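# Stripping old paint off a metal bin before repainting – how far do you go?

**jolan_m**

Okay so I've been going back and forth on this since October and I need somebody to just tell me what to do. I picked up a big sheet metal bin, two compartments with a sloped divider, and I want to use it as a planter on the back patio.
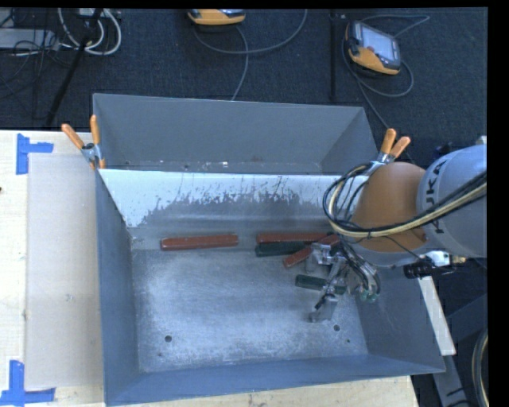
My plan was tomatoes in the big half and basil in the skinny half, but first I want it painted a nice dark green. The question is whether I have to go down to bare metal everywhere or if I can scuff it up, prime it and call it done. My neighbor says scuff. My brother-in-law says bare metal or don't bother. They were both at the same cookout and it got a little heated!

I have a random orbit sander, a wire cup for the drill, and most of a can of Bolent primer that's been in the garage since we did the railings.

**rustbelt_ruairi**

Scuff and prime. You're growing tomatoes, you're not restoring a Corvette. 200 grit over everything, wipe it down with mineral spirits, let it dry, two coats of primer. I did my mailbox post that way and it's been out in the snow for 14 years.

**Nusrat Q**

Going to disagree with Ruairi a little. Scuffing is fine where the old surface is stuck on tight. Anywhere it's lifting, you have to chase it back until it stops lifting, otherwise your new paint is only as good as the old junk underneath. That ragged edge along the divider is where I'd start. Put a scraper on it and see how far it goes.

Also, is it galvanized? Because regular oil-based paint on galvanized will peel right off in sheets. Ask me about my garden gate (don't).

**jolan_m**

I don't know if it's galvanized! How do I tell? It's just gray.

**Nusrat Q**

Look for a spangle pattern, sort of like frost on a window. Newer stuff can be really smooth though, so that's no guarantee. If you can't tell, treat it like it is. Wash with dish soap, rinse, wipe with white vinegar, rinse again, then use a primer that says galvanized right on the label. I like the Grutano one, it's pricey but a quart goes a long way.

**rustbelt_ruairi**

Vinegar is a waste of a good salad.

**Nusrat Q**

Your mailbox post is wood, Ruairi. You posted it last spring.

**rustbelt_ruairi**

The BRACKET is metal

**iveta_v**

Jumping in on the planting side, which is what I care about :) Don't paint the inside at all. Soil stays damp against it and whatever you put on is going to blister sooner or later. I line mine with heavy pond liner, fold it over the lip, and cut it away wherever there's a hole so the water can get out. You've already got holes in the floor of the big side so you may not even need to drill there. I'd check the narrow side.

And please put it up on bricks. Mine sat flat on the concrete and the water just pooled.

**jolan_m**

Ooh, liner. I hadn't thought of that. So paint the outside and the top few inches, liner for the rest?

**iveta_v**

Yep. Cover the bigger holes with a scrap of window screen or your dirt leaves with the first good rain. And metal gets hot in July, so I'd keep the basil on whichever side gets afternoon shade.

**ishbel_c**

Can I be the boring one? Find out what it used to hold before you put food in it. Oil, solvents, whatever. If you can't find out, do flowers. Marigolds would look great against dark green anyway.

**rustbelt_ruairi**

Oh come on, she's lining it.

**ishbel_c**

Liners get holes. I put a garden fork straight through mine the first year.

**Nusrat Q**

With Ishbel on this one. And wear a real respirator when you sand, old coatings can have lead in them. Get a test swab before you make any dust at all.

**jolan_m**

Alright, new plan – swab first, then scrape the loose stuff, vinegar (sorry Ruairi), new primer, green on the outside only. I'll message the guy I bought it from and ask what was in it. If he doesn't know, it's marigolds and the tomatoes go back in their buckets.

Does anybody know if you can tint that Grutano primer or is it white only?

**Nusrat Q**

Mine came in gray. Ask at the paint counter, they tinted my last one for free.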